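Section 4: Putting a Picture Into Your Ploveo Frame

Okay, frame's out of the box, you've read Section 3 about where to hang it, and now you want your picture in the thing. I've done this more times than I care to add up, mostly at the desk in my spare room, and it goes pretty quickly once you get the feel for the tabs.

These steps are for the standard tabbed frames. If you have the deep box version (the Ploveo Prurkinness), skip to Section 6, where Benedetta Gatti wrote up the whole business with the spacers.

What to have handy

A desk or table with enough room for the frame and the backing side by side
A soft cloth, dry and clean (old T-shirts are great)
Your print
A butter knife or a plastic spreader for stubborn tabs
The little bag of hanging hardware from the box. You won't need it until the end, so put it someplace it can't roll off!

Opening the frame

1. Clear the desk and wipe it down. One crumb of grit under the front and you've got a scratch forever. Ask me how I know.

2. Spread your cloth and lay the frame on it, face down. The tabs should be looking up at you.

3. Bend the tabs up, starting at the middle of each long side and working out to the corners. They only need to stand straight. If you fold them all the way back they get weak, and after a few rounds of that they snap.

4. Lift out the backing board. There's a finger notch on one short side. If it's snug, slide the butter knife in at the notch and tip it gently.

5. Take out the paper insert and the mat. Hang on to the insert, it makes a decent template if you ever trim a print yourself.

Caution: The glazing is loose as soon as the backing comes out. Don't pick the frame up by one edge at this point. Mine slid right out onto the floor last December and I had to order a new sheet.

Cleaning the glazing

6. Peel the film off both sides. It really is on both sides. The clear one on the back is easy to miss, and it'll make your picture look foggy.

7. Wipe with the dry cloth, corner to corner. No window spray on acrylic, please. If you ordered real glass, a tiny bit of spray on the cloth is fine, but let it dry before anything paper goes near it.

Setting the picture

8. Center your print behind the mat and tape it along the top edge only. Paper swells and shrinks a little with the weather, and if you tape all four sides it has no place to go and you get ripples. Yasuo Kamata talked me into using hinging tape for this, and I'd say it's worth the few extra bucks for anything you care about.

9. Put the mat and print in, then the backing. Check that the notch and the hanger are where you want them before you press anything down (yes, I've hung one sideways).

10. Press the tabs flat, one on each side first, then the rest.

11. Turn the frame over and leave it flat on the desk while you look for lint and check that the picture is straight. Dark pictures show every speck, so take your time with those.

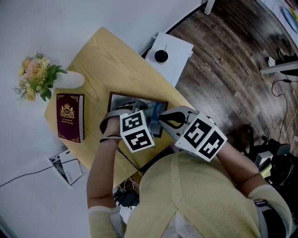 Step 11: framed picture flat on the desk for checking.

If you spot a hair or a bit of fluff, back to step 3 you go. I know. It takes me two tries with anything dark, and Mirta Cisternas, who tested this guide for me, needed four on her first one.

Note: If the picture shifts when you tilt the frame, it's too loose. Cut a sheet of plain paper to the size of the insert and slip it in behind the print. Two sheets is usually the limit before the tabs start complaining.

Finishing up

12. Stick the felt dots on the two bottom corners at the back. They keep the frame level and save your paint.

13. Screw on the hanger, hand tight. A power driver will chew right through the backing.

14. Write the date and the name of the picture on the back in pencil. You'll be glad of it in ten years.

Replacement tabs, mats and glazing are listed in Section 8.

Last updated 18/05/2023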